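Filed under: Workbench, Robots at Home

So the laundry gripper is on version 13 now! I reprinted the fingers with a slimmer tip (the old ones kept skating over thin cotton) and dropped the spring for a softer one – what a difference. T-shirts are my test piece, and the bed is still the best bench I've got.
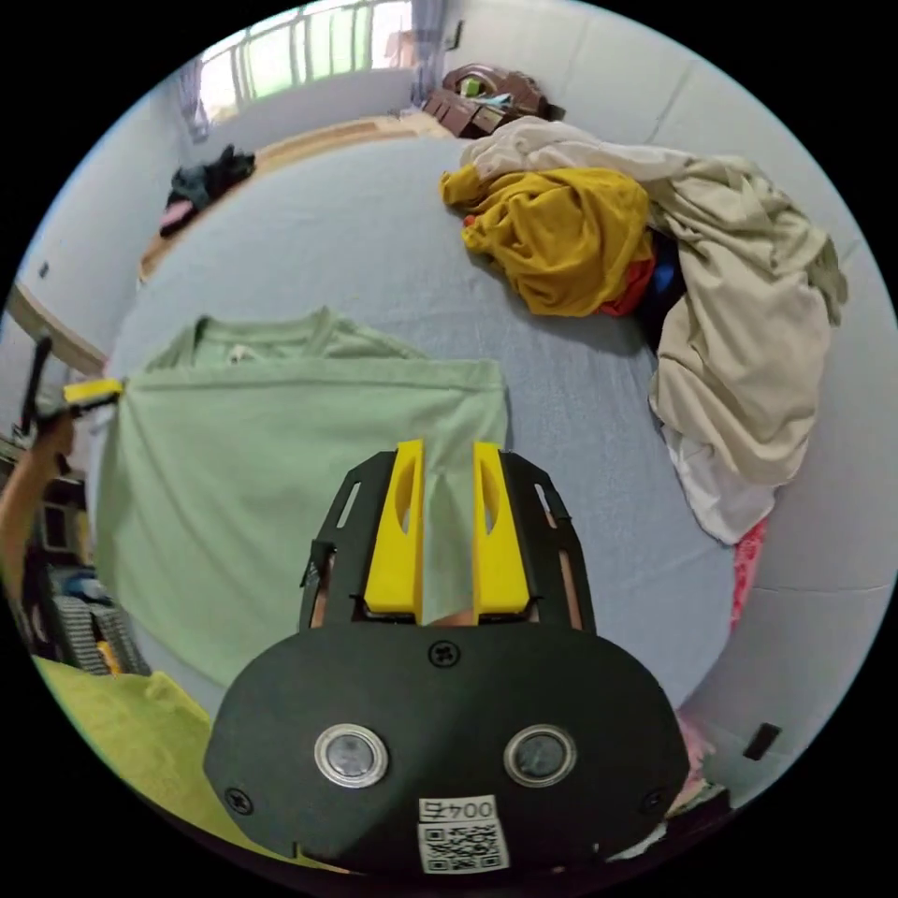 Kiprono Mfaume wrote back that I should stop fussing with springs and try silicone pads first. Fair. I've ordered 12 from Dalley, so pads go on next, then towels.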